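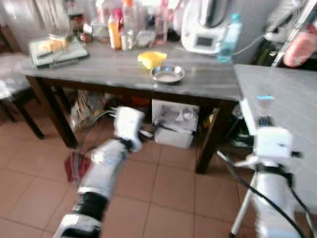
Kurkus cell, kitchen side, right arm cable running down over the tiles.

March, started 9:30 in the morning

Carrying on with the right wrist. Log had 2,566 gripper cycles on the current set of finger pads when I powered up, so pads were due anyway and I did both jobs in one go. E-stop in, arms parked, brakes checked by hand before touching anything.

Pads first. Old ones came off the right gripper with the plastic wedge. Left side of one pad was glazed and had started to lift at the tip, the other was fine. Cleaned the finger faces with alcohol, let them dry, put on new Brillow pads from the open bag. The bag is nearly empty, so please reorder before anyone starts on the left gripper. Screws back in with blue threadlocker, small driver, snug only. The inserts in the fingers are soft and one of them already turns a little.

Then the cable. The fault we keep getting is a dropout on the right gripper when the wrist rolls past 90 degrees with the elbow low. Wiggled the connector at the housing with the log running, no errors. Wiggled the cable where it leaves the clip below the housing and got it straight away. So the clip is the problem, or at least the bend at the clip. It was tight enough to leave a flat spot in the jacket. Moved the clip down the arm by 2 cm and gave the loop more slack. Cable still goes to the floor in one long curve and the tripod leg is behind it, so watch for snags when the base is rolled back. I want a strap at the base end but the only ones left in the Lulis drawer are too short.

Re-zeroed the gripper after the pads. Open and closed limits both shifted slightly, new values saved in the cell config. Old config is kept next to it with "before pads" in the name.

Table height was not touched. I left the bowl toward the front of the top, with the cutting board at the left end. The front edge is the awkward part of the reach for the right arm because the elbow has to come down, and that is the pose I need to check.

After lunch

Ran the wrist roll test in place, 12 times each way, elbow low. No dropouts. Then slow approaches to the bowl with both arms live, speed limit left on. Right arm clears the counter edge but I would like more room under the wrist. 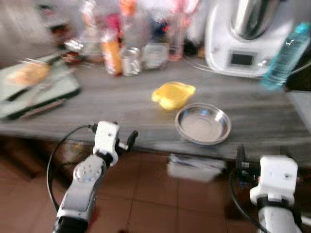

A note left under this entry by the Khondokar bench asked whether the extra slack could catch on the gripper fingers when the arm folds, and said their own cell had the same dropout until they changed the clip for a wider one with a rubber liner.

Fair point on the fold. Went through the park move at low speed and watched the loop the whole way – it stays outside the fingers, but only by around a finger's width at the tightest spot. Not enough to leave it unattended. Parking stays manual until there is a better clip.

Still open:
Wider lined clip, right arm.
Longer strap for the base end.
Look at the left clip for the same flat spot.
Insert that turns, right gripper, outer finger. Replace at the next pad change.

Power off at 4:40, arms parked, E-stop in.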